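Clovmont Paper Marbling Kit: User Guide
Section 3. Setting Up and Making Your First Prints 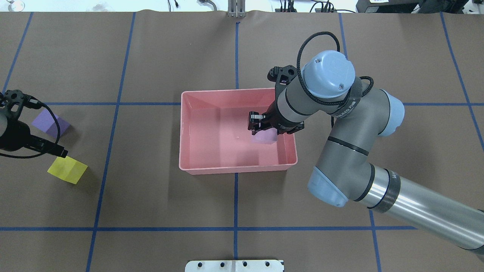 Fig. 3-1. Pink bin on a table covered with brown paper and marked with blue tape.

Read this section through once before you mix anything. The bath has to stand overnight, so plan on starting the day before you want to print. Section 2 lists the parts in the box. Section 4 covers combed and raked patterns.

3.1 Preparing the table

1. Choose a level table near a sink. Check it with a spirit level or a glass of water.
2. Cover the whole top with brown paper and tape the paper down at the edges.
3. If you like, mark the paper into sections with low-tack tape. Keep one section for colors, one for tools, and one for treated sheets.
4. Put the bath tray where you can reach it from both long sides.
5. Hang a drying line or set out a rack before you start. Wet sheets should not be stacked.

Note: Any shallow plastic tray with a flat floor will do for the bath. It must be larger than your paper by at least a finger's width on every side. Do not go back to using it for food.

3.2 Mixing the bath

The bath, called size in older books, is water thickened with the carrageenan powder in packet A. One packet makes enough for the tray size given on the kit label. For a larger tray, use two packets and twice the water.

1. Measure the water into a clean bucket. Use room-temperature water. If your tap water is hard, use distilled.
2. Run a blender or whisk in a small part of the water and sprinkle the powder in slowly. Do not tip it all in at once.
3. Keep blending for 30 seconds after the last of the powder goes in.
4. Pour the mixture into the bucket with the rest of the water and stir.
5. Cover the bucket and leave it overnight. The bubbles will rise and the bath will thicken.
6. Next day, strain it through a piece of nylon stocking into the tray.

The finished bath should pour like thin cream. If it runs like water, it was not blended long enough. If it holds a peak, stir in water a cup at a time and let it rest for an hour.

Caution: The dry powder is very slippery once it gets wet. Wipe up spills on the floor right away.

3.3 Treating the paper

Paper must be treated with alum (packet B) or the color will slide off when you rinse. Truvdale text-weight paper comes with the full kit. The starter kit has no paper. Most uncoated papers work, but those buffered with calcium carbonate often give pale or patchy prints. Try one sheet before you treat a batch.

1. Dissolve the alum in warm water in the proportion shown on the packet. Let it cool.
2. Mark the back of each sheet in pencil with a small X.
3. Wipe the solution onto the front with a damp sponge, in even strokes, first across and then down.
4. Lay the sheets front to front between boards until they are limp and evenly damp.
5. Use them the same day.

Caution: Wear gloves when handling alum. It dries the skin and stings in cuts. Keep it away from eyes and out of reach of children and pets.

3.4 Testing the colors

The Harms colors in the kit are acrylic and come ready to thin. Each behaves a little differently, and the reds are usually the slowest to spread.

1. Shake each bottle well and pour a small amount into a cup.
2. Thin with distilled water until it drips freely from a brush.
3. Skim the bath by drawing a strip of newspaper over the surface from one end to the other.
4. Let one drop fall from just above the surface. It should open into a circle roughly 13 mm across or larger.
5. If the drop sinks, add more water to the cup, or one drop of dispersant (bottle D).
6. If it spreads so far that it turns nearly clear, add more color.

Write down what you added to each cup. Dispersant is strong, and you can't take it back out. When one color has too much, the others get pushed into thin veins around it, and every cup then has to be adjusted to match.

3.5 Making a print

1. Skim the bath again.
2. Drop the colors on in the order you tested them, weakest spreader first.
3. Draw a stylus through the surface if you want a pattern. Move slowly and keep the tip shallow.
4. Hold a treated sheet by two opposite corners, front side down.
5. Lower one corner to the bath and let the rest roll down in one motion. Do not stop partway.
6. Wait until the whole sheet is lying flat, then lift it by two corners and draw it over the edge of the tray to scrape off extra bath.
7. Rinse under a gentle stream of cool water.
8. Hang to dry.

Skim after every print. When the bath gets cloudy or specks of color start showing up in pale areas, it's time to mix a new one.

Note: Stone patterns, with drops and no stylus work, are the easiest place to start. Save the combs until you can lay a sheet without trapping air.

3.6 If something goes wrong

White spots with sharp edges: air was trapped under the sheet. Lower it more slowly.

Pale lines across the sheet: the paper paused on the way down.

Color washes off in the rinse: too little alum, or the wrong side was printed. Check for the pencil X.

Jagged, star-shaped drops: the bath has formed a skin. Skim and work faster.

Colors sink in streaks: the bath is too cold, or the colors are too thick. Bring both to the same room temperature and test again.

3.7 Cleaning up

1. Pour the used bath down the drain in small amounts with plenty of running water.
2. Wash the tray and tools in warm water only. Soap left on them will spoil the next bath.
3. Keep unused bath covered in the refrigerator for up to three days, with a clear label on the lid.
4. Flatten dry prints under a board overnight, or iron them on the back with a cool iron.

Replacement packets are sold singly under part number 17 (carrageenan) and part number 23 (alum). Feltton combs fit all tray sizes and are ordered separately.

Text: Shaohua Fan. Revised 21/01/2024.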